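# Getting water into a glass jar, the slow way

I have a weakness for round glass jars. They look lovely on a windowsill and are a pain to fill, which the Skernden market stall somehow forgot to mention when I paid 4 dollars for mine. My neighbourhood flower group in Vindirlow asked for the method, so it's written down now.

## Filling

1. Rinse the jar and tip out the dregs.
2. Pour from a bottle with a narrow neck. A jug is grander, but it will glug all over your cuffs.
3. Stop early. A shallow pool in the bottom is plenty for short stems.

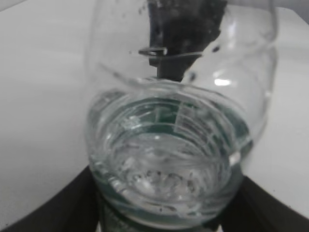 4. Wait 20 minutes if bubbles bother you. They don't bother the flowers, who have bigger worries by this stage.

## Swirling

Hold the jar by its widest part and give it two lazy turns. Any grit will gather where you can get at it - or vanish until the guests arrive.
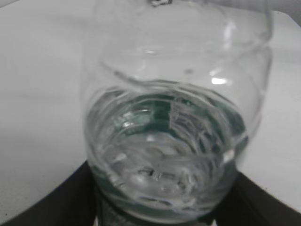
Go gently, because thick glass has a way of making a tiny slosh look like a shipping incident. If the water turns cloudy, start over with fresh.

## Keeping some back

Leave the rest of the water in the bottle, standing upright on the table, for topping up tomorrow. I lose the cap every time and have stopped grieving.
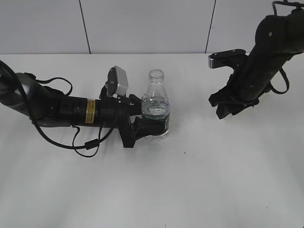 ## Colour of the water

A greenish tinge near the wall of the jar can be the glass itself. Pour a little into a white cup and check before blaming the plumbing.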